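Testing cloth at Drikerel

Annick Lefèvre has worked with upholstery fabrics for 13 years, the last four of them at Drikerel, where she runs the sample room. The room takes in woven cloth from outside mills, checks it against the supplier's data and decides whether it goes on to furniture makers. We spoke in October, between two batches.

Her first point concerns terms. Customers ask for "bouclé" when they mean any pale fabric with a rough surface. "Bouclé is a yarn. It has loops in it, and the loops are made when the yarn is twisted. A lot of what is sold under the name is a plain yarn in a textured weave. It can be a good cloth, but it wears differently and it should be labeled differently."

The difference matters most in abrasion. A looped yarn catches on rings, zippers and claws, and a pulled loop can't be pushed back by rubbing the surface. A textured weave tends to go flat at the high points instead. Lefèvre records both as damage, in separate columns.

Each incoming roll is left open for 30 hours before anything is cut. Cloth that has been wound tight is under tension, and a sample cut too early will come out short. "We had one supplier, Esholm, who thought our measurements were wrong. We asked them to let the cloth lie overnight and measure again. Their figure moved to ours."

After that the cloth is spread flat, face up, and checked by eye before it meets any instrument. White and off-white fabrics take the longest. A dye fault shows at once on dark blue; on white, the checker is looking for a slightly thicker thread or a change in the spacing of the weave, and both are easily confused with the normal relief of the surface. Light from the side helps. Light from straight above tends to hide the faults. 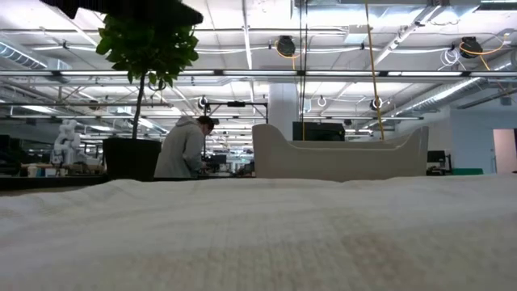

White textured cloth in the foreground, with the open workspace behind it.

She has two complaints about the room. Dust settles on pale cloth – lint from dark clothing is the worst of it – and the plants alter the light through the day. "I asked for the trees to be moved. They were moved one meter."

Arne Rothe, who handles purchasing, joined us for part of the conversation. His concern is shade. Two rolls of the same white, ordered a month apart, may look alike on their own and different on one sofa. He buys for a whole order at once and holds back 47 meters from each lot for repairs. "Plido used to promise us a match from any lot. I stopped accepting the promise and started keeping the cloth."

On cleaning, Lefèvre is brief. She advises against steam on any raised weave until a hidden area has been tried, and against scrubbing in all cases. Blot, wait, blot again. A removable cover should be washed with its zipper closed and put back on slightly damp only if the maker says so.

She is working through a set of 200 swatches from Pacheco, all of them between white and pale beige. The names on the labels include chalk, oat, shell and milk. She has covered them with numbers.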